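Cleaning a beer line at a small bar

These steps apply to a single keg line of up to 19 metres with a hand-pumped cleaning bottle. Stolwood and Nondetti taps both come apart in the same way.

1. Shut off the gas at the regulator and release the coupler from the keg.
2. Rinse the coupler and lock it on to the cleaning bottle.
3. Fill the bottle with 2,000 ml of cold water. Pump until the tap runs clear.
4. Empty the bottle. Mix line cleaner at the strength printed on its label. Wear gloves and eye protection.
5. Draw 700 ml through the tap, close it and leave the line to soak for the time on the label. Draw a further 100 ml halfway through the soak.
6. Strip the tap, brush the spout and seat, and check the seal for splits.
7. Refit the tap and flush with fresh water. Test the last glass with a pH strip against a glass of plain tap water. Both must read the same.
8. Reconnect the keg, open the gas and pour off the water until beer arrives.

Write the date on the cellar sheet.
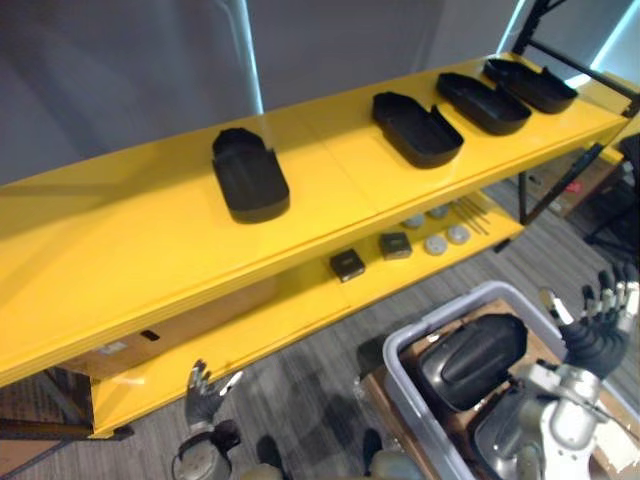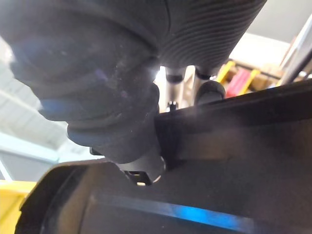

Azlan Sembiring: Step 5 works for lager, but our stout line at Trirnidley needed a second soak before the pH strip matched. Does the order change with a flow control tap?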